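# The Long Return of *Traltlow*

When the serial drama *Traltlow* left the air, its final episode ended on an unanswered telephone. The harbor inquiry had been adjourned, the Choi family had put its house up for sale, and Inspector Grace Choi was last seen on the ferry landing with her coat over her arm. Viewers were given no further word of her. The program's return this year, with a season of 10 episodes, therefore carried obligations that most new dramas do not face.

The season has now concluded, and it can be judged as a whole. It is a serious and often absorbing piece of television. It is also a season that takes a long time to trust its audience.

The premise remains simple. Breltcombe, a port town of modest size, depends on a single employer, the Grolludness shipping company. The first series concerned a drowning at the company's dock and the reluctance of the town to discuss it. The new season opens several years later, with the company in new hands and the old case formally closed. Inspector Choi has left the police and teaches an evening class in bookkeeping. A former student brings her a set of company ledgers in which one payment, of $3,333, appears in January of every year under a different name.

From this small irregularity the writers build their plot. The early episodes are patient to a fault. The second is given over almost entirely to a retirement dinner, and although the dinner is beautifully staged, it tells the viewer little that the opening hour did not. A subplot involving the sale of the Choi house occupies three episodes and is resolved by a letter read aloud in a parked car. Longtime viewers may find comfort in these scenes. Newcomers will likely find them slow.

Matters improve considerably at the midpoint. The fifth episode leaves Breltcombe altogether and follows the retired company physician, Dr. Arlen, through one day of testimony in the state capital. There is very little music. The questions are put flatly and the answers are given flatly, and the hour depends on small changes in the doctor's manner as he understands which of his old reports the lawyers have read. It is the strongest episode the series has produced in either of its runs.

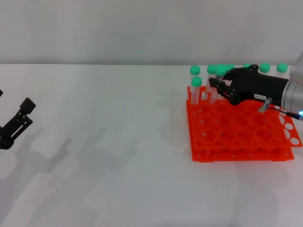 The sixth episode returns to the town and deals with the consequences of that testimony. Here the series recovers one of its original strengths, the depiction of people who must continue to meet each other at the post office and the grocery store after something unforgivable has been said. A short exchange between Inspector Choi and the dock foreman, conducted entirely on the subject of a borrowed ladder, conveys more about the old case than the flashbacks that follow it.

Those flashbacks are the season's most doubtful choice. The first series never showed the drowning, and its absence gave the story much of its force. The new season shows it twice, from two points of view, and the second version settles a question that many viewers had been content to leave open. The sequence is competently filmed. Whether it was needed is another matter, and the discussion among the program's followers has been divided.

The performances are of a consistently high standard. Special mention is due to Mali Landeg, who joins the cast as Ruth Pell, the student who discovers the ledgers. The role could easily have served as a device for carrying papers from one room to another. Landeg gives Pell a guarded, slightly impatient quality, and her scenes with the inspector have a dry humor that the season would otherwise lack. In the eighth episode Pell is asked why she did not go to the police, and she takes so long to reply that the other character begins to put on his hat.

The production design deserves similar credit. The Grolludness offices have been rebuilt with new carpet and the same old windows, a detail the script leaves the viewer to notice. The harbor is filmed mainly in the early morning, and the ferry, which was a constant presence in the first series, now runs only in the background. One character remarks that the crossing takes 18 minutes, as it always did.

The final two episodes were broadcast together, an arrangement that served them poorly. The ninth hour brings the ledger plot to its end with admirable economy. The tenth, which is concerned with the family and the house, needed some distance from it and did not receive any. Several scenes that ought to have been quiet seemed merely late.

The closing image returns to the telephone. On this occasion it is answered, although the caller is not heard. The network has made no announcement regarding a further season, and the writers have left themselves room to continue or to stop. All 10 episodes remain available to subscribers, together with the first series, which new viewers are advised to watch beforehand.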